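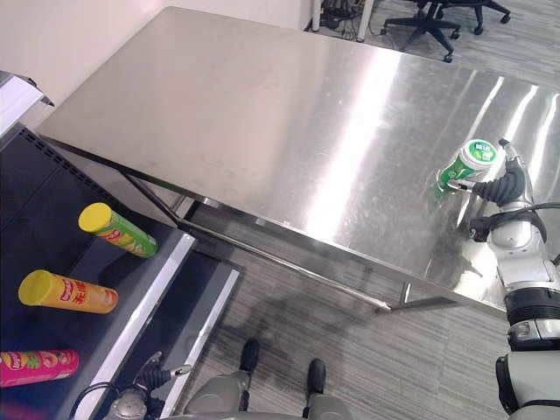

The restocking cell at Prokport, March 2023: arm, steel table, shelves.

I have looked after handling cells for 21 years, and I think we spend our upkeep hours on the wrong end of them. Arms get their grease, their logbook and their yearly visit. Fingers get looked at when something has been dropped.

At Bedmont last August we went through 74 stoppages on one shelf cell. Of those, 27 came down to worn finger pads, and the arm itself was to blame for two. Yet the service plan gave the pads a single line – "replace as needed". Needed by whom, and judged how?

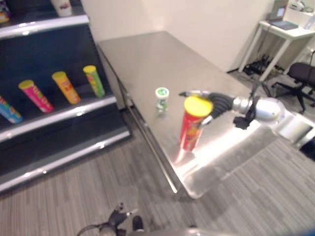

Finger wear depends on what you ask the fingers to hold, and a service plan ought to begin there. A snack can gripped up near its yellow lid, standing on bare steel, is a fussy job. Grip it there with tired pads and any slip turns into a tilt. I would check the pads every 500 picks, wipe them down, and change them as a full set. Mixing old and new makes the grip pull to one side, and then someone wastes a morning on the calibration.

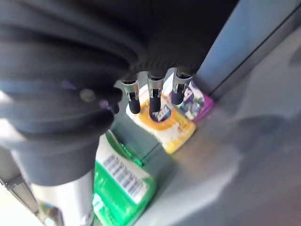
Eduardo Magbanua thinks I have this backwards. Pads are cheap, he wrote to me, so change them every week whatever they look like and save the fitter's time for the cables, where the long stoppages come from.

He is right about cables. But a weekly change teaches you nothing about why one pad wore faster than its neighbour, and I would still want the old ones kept in a labelled bag until the next service.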